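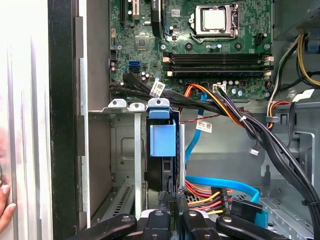 Talha Usmani
Member, Jasdale Parties & Events board

My sister's reception is in February and I've been put in charge of music (help!). We have a hall in Jasdale until 11 pm and 300 guests, and my budget is 2000. I love the idea of a live band, but the cousins want a DJ for the dancing. Can one group do both, or do I book two separate acts? And do I have to feed them?

Nighat Ansari
We had Sivness for my brother's wedding and they did both! Two live sets, then their sound guy played our playlist through the same speakers in the breaks and for the last hour. It was so much easier than having two lots of people setting up, and my aunts are still talking about the sax player. Ask any band you like if they'll do that, and get the finish time in writing. Ours was a bit vague and we ended up paying extra. And yes, feed them, they're there all night!

Anil Thampi
just get a dj

Maham Memon
I sing in a function band, so I'm biased, but call the hall before you book anybody. Some places have a sound limiter that cuts the power if the drums get too loud, and I've had that happen in the middle of a first dance. Ask about load-in too. We once carried everything up 23 steps in heels. For your money I'd look at a trio plus DJ, a full band might be a stretch.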